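Keeping the Ring Honest: A Conversation on Training, Travel and the Small-Hall Circuit

Delia Cáceres has worked as a trainer at the Brimcombe wrestling school for most of her adult life. Before that she wrestled on small cards under the ring name Gravov, a heel in a long coat who rarely won and was booed in every town on the circuit. She met with us in December, between the afternoon beginners' class and the evening session, to discuss how new performers are prepared for their first match. 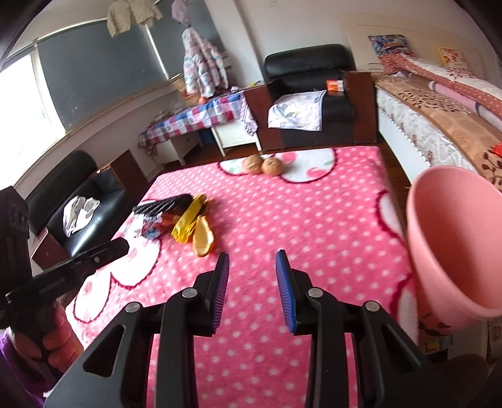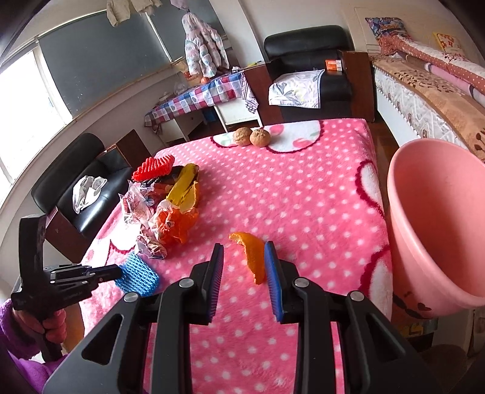
Trinidad Vergara holds that new wrestlers should be put in front of a crowd as early as possible, and that a year in an empty gym teaches habits that have to be broken later. Cáceres has heard the argument many times and accepts part of it.

"Trinidad and I have disagreed on this for a long time," she said. "A crowd does teach you timing. It does not teach you how to fall. If a student can't take a flat back bump when tired, I won't sign off on a match, and I don't care how good the entrance is."

Under the school's present rules, a student must complete 50 supervised practice matches before appearing on a public card. The first 10 are worked at half speed with a trainer inside the ropes. Cáceres wrote the requirement herself. Several promoters objected when it was introduced, and one, whom she declined to name, stopped booking Brimcombe students for two seasons.

"He came back," she said. "His ring crew asked him to."

Much of the conversation concerned the ring. The school owns two. The older, known to everyone as the Wiegand after the man who welded its frame, is stiff in the northeast corner and has been so for as long as Cáceres can remember. Students learn on it first. The newer ring travels to shows and has a softer center, which visiting wrestlers tend to prefer.

"You can hear the difference from the parking lot," she said. "The Wiegand sounds like a dropped door. The other one booms. Crowds like the boom, so that's the one we take on the road."

Asked about pay, Cáceres was direct. A first match on the circuit often brings gas money and a meal. The school now asks promoters to put the fee in writing before a student leaves for the venue, along with the running order, the name of the opponent and the name of the person responsible for medical cover. She described the form as one page long and said that refusals have become less common.

The best-attended card in the school's history was the second Prorneo Cup, a one-night tournament that drew a paid crowd of 338. Cáceres refereed the final. She recalled that the finish was changed twice that evening, the second time during the match itself, after one of the wrestlers hurt a knee coming off the second rope.

"I had to carry the message from one to the other while I was checking a shoulder," she said. "That is most of what a referee does. People think we count to three."

She now teaches a short course for referees, covering hand signals, time calls and the procedure for stopping a match. It is open to people with no plans to wrestle. She would like to see every promotion on the circuit require it, although she acknowledged that there is no body with the power to impose such a rule.

The school's next large expense is a replacement canvas and padding for the Wiegand, for which it has set aside $4000. The frame will stay. Cáceres was asked whether the stiff corner would be corrected while the boards were up.

"We've talked about it," she said. "The older students are against it. They all had to learn where it was."

The evening class had begun to arrive by then, and she went to tighten the ropes.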